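Small Sweets on Red Velvet

In the shop at Histow, the sweets table gets a new cloth every April. This year it is red velvet, bought from a seller in Lavow, 4 meters for 40 dollars. Velvet is not an easy cloth. It shows every touch of the hand, and it must be brushed in one direction before anything is put on it.

Most customers come for the mints, which cost 2 dollars a jar — the price has not changed since the shop moved from Staniforth.

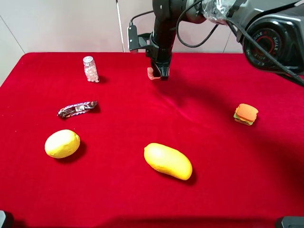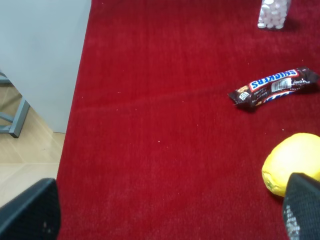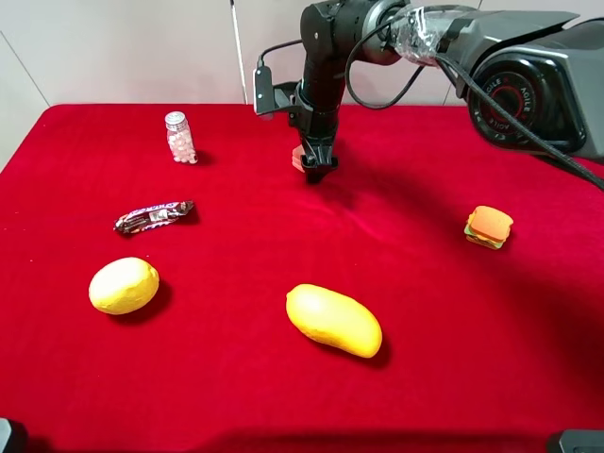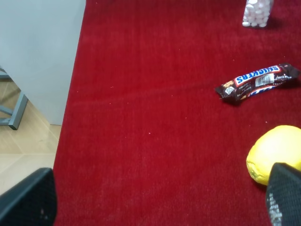
Lint is the real enemy of such a table. A soft brush takes it away, but it must be used often, and always before the sweets are laid out. Even the tiny pale specks near a Snickers bar are easy to notice on deep red, when on gray linen they would disappear. For this reason the shop keeps its old linen cloth, folded in a drawer, for the busy weeks.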